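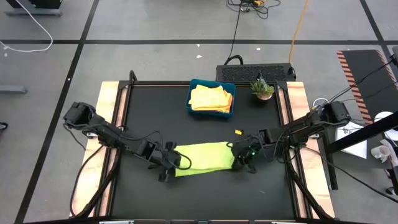
Nothing is cheaper than a thing you already own, a Corkerness reader wrote to us in June, and she wanted to know why her repaired toaster had cost her more than a new one. It's a fair question. The repair movement has been dodging it for years.

Filed under: Home & Money

Take Hukus, the chain that promises to fix any small appliance for a flat $40. The sign in the window is large. The part about parts being extra is small, and parts are where the money goes. I brought in a Kemel kettle with a dead switch and was told 15 days. It took longer, and the switch cost more than I would have guessed for a piece of plastic.
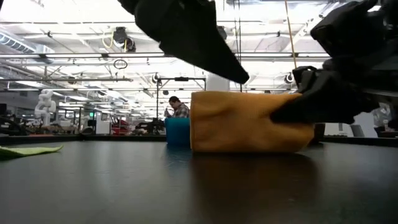
The warranty on that work runs 3 months. Eichhorn, the rival across town, gives the same, and its clerk seemed puzzled that I would ask for more. A new kettle comes with a year.

None of this means fixing things is foolish. I've kept a lamp going since college with tape and a borrowed screwdriver. But a $200 mixer is worth a repair bill and a cheap kettle mostly isn't – and the shops know which one you're holding when you walk in.

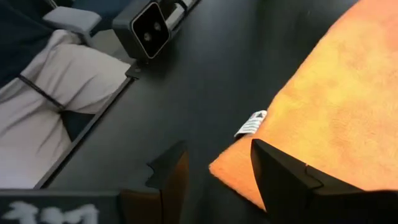 So ask for the full price, parts included, before you leave anything on the counter. At Hukus they wrote mine on the back of a receipt, and only after I asked twice.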